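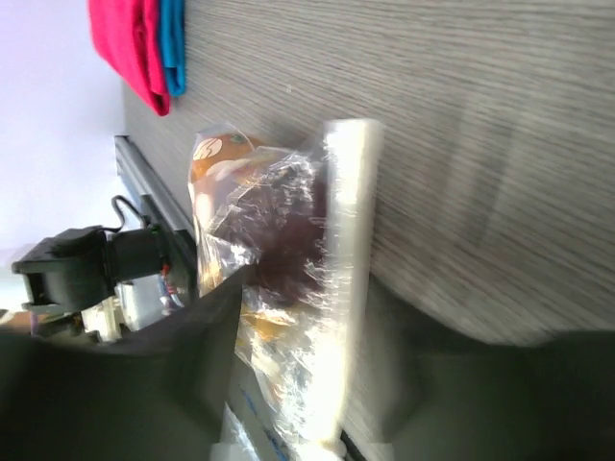
Food items in a clear plastic bag, and two folded cloths.

How Do Trail Markers Work?

If you have ever walked in the woods, you may have seen a stripe of paint on a tree. It wasn't put there for decoration. It is called a blaze, and it tells walkers which way the path goes.

A path can be easy to see in summer and very hard to see in October, when leaves cover the ground. Snow hides a path too. Blazes are painted on tree trunks at the height of a grown-up's eyes, so they stay in view when the ground is covered.

What does a blaze look like?

Most blazes are rectangles, 2 inches wide and 6 inches tall. That is a bit like a dollar bill standing on its end. Some parks use plastic or metal tags nailed to the tree. In places with no trees, markers go on posts or rocks.

Each trail has its own color or shape. At Stoltmont Park there are four trails:

Kirka Trail – yellow
Flenis Creek Trail – blue
Ridge Trail – white
Pond Loop – red

If you start on the Kirka Trail and the blazes turn blue, you have changed trails. Go back to the last yellow blaze and look again.

Sometimes two trails share the same path for a while. Then you will see two colors on the same tree. At Stoltmont this happens on the footbridge side of Flenis Creek, where yellow and blue run together for 400 feet before they split.

What do two blazes mean?

One blaze means keep going. Two blazes of the same color, one above the other, mean that something is about to change. Usually it is a turn. If the top blaze is a little to the right, the trail turns right. If the top blaze is a little to the left, the trail turns left.

Three blazes in a triangle mark the start or the end of a trail. With one blaze on top and two below, you are at the start. With two on top and one below, you are at the end. Not every park uses these signs in the same way, so read the board at the parking lot first.

What is a cairn?

A cairn (say it like "kairn") is a pile of stones that marks the way. You find cairns on mountains and in deserts, where there is nothing to paint. Please don't build your own cairn next to a trail, even a small one. Another walker could follow it and get lost. Don't take stones from a cairn either.

Who paints the blazes?

Trail crews do. Raíssa Fagundes leads the crew at Stoltmont. Her crew checks every marker in the park once a year, and there are 127 on the Kirka Trail alone.

Painting a blaze takes longer than you might think. First the crew picks a healthy tree close to the path. Next, someone scrapes off the loose, flaky bark with a scraper. The scraping has to be gentle – a deep cut can let insects and disease into the tree. Then they brush on the paint with straight edges and neat corners. A neat rectangle is easy to tell apart from a pale patch of bark or lichen.

After that, one person walks ahead to choose the next tree. On the straight parts of the Kirka Trail the blazes can be up to 300 feet apart. Near a bend or a crossing they are much closer. The crew walks the trail in both directions, and each direction gets its own blazes.

Trees grow, and the bark stretches as they do. After several years a blaze can look wide and cracked. Old trees also fall down and take their blazes with them.

What if you can't find the next blaze?

Stop walking. Turn around and look for the blaze you just passed, which may be on the other side of a tree. If you can see one, stand next to it while your grown-up looks ahead for the next. If you can't see any at all, stay together and go back the way you came until you reach one.

If you are on your own and lost, stay where you are. Stand or sit near a big tree and call out or blow a whistle. Three blasts on a whistle is a signal for help.

Try it yourself

Next time you go for a walk on a marked trail, ask to be the leader. Say "blaze!" each time you spot one. When you see a double blaze, stop and tell the others which way to turn before you get there.

Words to know

Blaze: a painted mark that shows where a trail goes
Cairn: a pile of stones used as a marker
Lichen: a flat, crusty or leafy growth on bark and rocks
Trailhead: the place where a trail starts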